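**Araba Eshun** · 16th February

Sorting out the toy bins this week, one post at a time. I'll put the whole thing in one thread so people can find it later.

---

Background for anyone new. We run a toy and household swap out of the back half of the old Norkton showroom. People bring things in, we sort them, other people take them away. Last year 2,637 items went through. I know because Tymofii Ostapchuk keeps the sheet and he doesn't round.

---

The problem is the mixed bins. Everything that arrives without a box goes into a big grey one, and by February they are all full. You get play food, cups, bits of plastic plant, lids, one half of something. It all needs a decision.

---

I start by tipping out only as much as fits on the table. I used to empty the entire bin on the floor and then it was on the floor for two days.

---

Four piles. Goes out as it is. Needs a wash. Needs its other half. Finished.

"Needs its other half" has a limit of one shoebox. When the shoebox is full the oldest things come out and go in finished.

---

Cups are the easy part. Hard plastic ones get hot water and washing-up liquid, a rinse, then upside down on a tea towel overnight. I check the rim with a thumb first. Any crack and it's out, even a small one.

---

Green things are slow. Toy leaves, pretend lettuce, stems off plastic flowers. They hold dust in the creases and they catch on each other, so I leave them till the end and do them all in one bowl.

---

Down to the last bits in this bin. An orange-red cup and some green and purple odds and ends at the back.
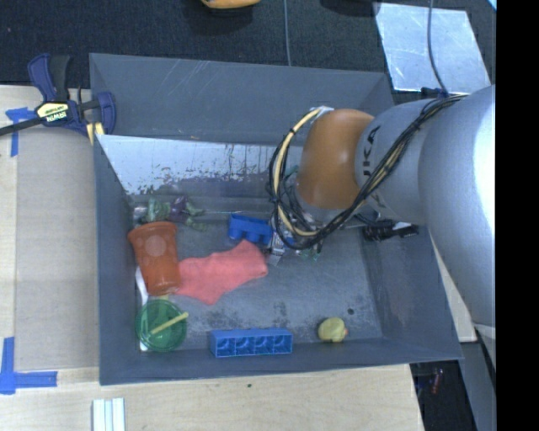

Do you wash the bin as well, or only what was in it?

Both. The bin gets done once it's empty, with warm water and a stiff brush, and then it stands on its side until morning. Old stains mostly stay put and I don't chase them.

---

Scratches don't matter. Stickiness does. If the floor of a bin feels tacky after the first wash I do it again with bicarb and leave it for 90 minutes before rinsing.

---

We've got 7 of these bins. I wouldn't buy any more the same size. When they're full one person can't lift them safely and you end up dragging them.

---

Someone asked about the shallow trays from Foteck. We tried two. Fine for jigsaw pieces and small cars, no good for anything with a handle. They're in the cupboard if another group wants them, just collect.

---

Labels: masking tape and a marker, on the short end, where you can read it when they're stacked. The printed Jodar ones peeled off in the cold.

---

Soft toys don't go through the bins at all. Please keep them in a closed bag and hand them to whoever is at the front. They get washed separately and if they arrive loose they pick up everything else's dust.

---

Things we can't take, same list as before:
- anything with a battery cover missing
- baby bottles and teats
- glass
- magnets that have come loose from whatever they were in

---

Tymofii says toy food is now the biggest single group on the sheet, over 1,000 pieces. I believe it. If your child has grown out of a play kitchen, please bring the kitchen too. We have plenty to put in one.

---

Stasiv Hall has offered us a shelf by their entrance for the ready-to-go boxes. First lot goes over once the labels are on. Cups and plates in one box, play food in another, animals in a third.

---

Still looking for: lidded boxes, any size up to a microwave. A second washing-up bowl. The lid to a yellow shape sorter, round, three holes. We've had the bottom half since the autumn and it's next in line to leave the shoebox.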